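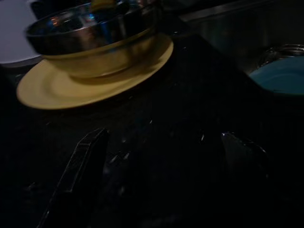

Wrist cam lag on moving arm, pose estimate drifts
Forum: Perception and Control

pellworth
We run Polum for planning and a small detector on the wrist stream. When the arm slows down the object poses are fine. When it moves at normal speed the estimates slide up to 4 cm in the direction of travel. I logged 2,761 poses and the error tracks joint velocity almost perfectly. Exposure is on auto.

gantry_oak
Fix the exposure first. Auto will go long in a dim kitchen and you get smear plus a timestamp that means nothing. Are you stamping at the start of exposure or when the driver hands you the buffer?

pellworth
When the buffer arrives. I assumed the driver handled it.

gantry_oak
It doesn't. Measure the delay and subtract it before you look up the arm transform. 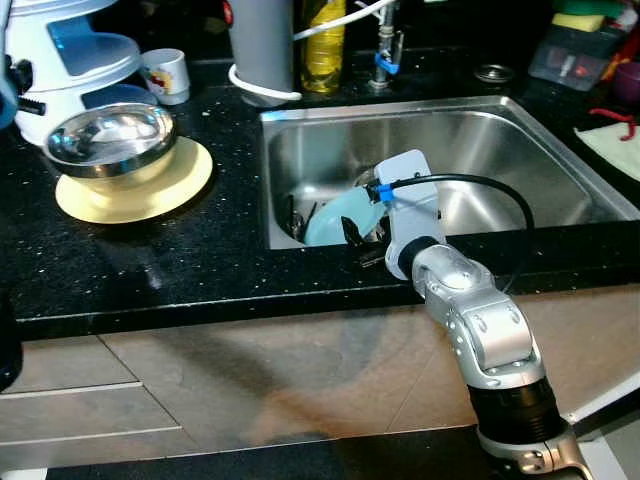 sorrel31
I'd look at which camera you trust for what. We moved all the coarse poses to the head view and kept the wrist for the last few inches. The head view has its own problem, which is occlusion. With a gripper down in the sink over a plate standing on its edge, part of what you want is behind your own hardware. Our tracker would drop the plate and then match it to something else in the basin. Masking the arm out using the joint state helped a lot.

pellworth
Masking is on. The cable isn't in the model though, so the loop off the gripper still comes through as an obstacle and Polum refuses the path.

sorrel31
Same here until we padded the mask. Dredby has a setting for it — look under self filter.

brackish
Disagree with padding. You lose the rim of whatever you are reaching for, and on a thin plate the rim is all you have. I'd rather let the planner ignore points within 3 cm of the wrist during the final approach only.

sorrel31
That's fine until there's a faucet there.

brackish
Then put the faucet in the static map. It isn't going anywhere.
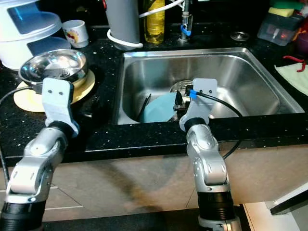
Update, 9 Nov 2024

pellworth
Fixed exposure and moved the timestamp. Measured delay was 31 ms. Drift is mostly gone on the plate. The steel bowl is still bad and I think that is depth noise off the metal. I'm using brackish's approach rule for now, with the faucet in the map. Will try the Lu depth filter in December when the new build is out.

gantry_oak
Post the bowl logs when you have them. I'd check the raw depth before you filter anything.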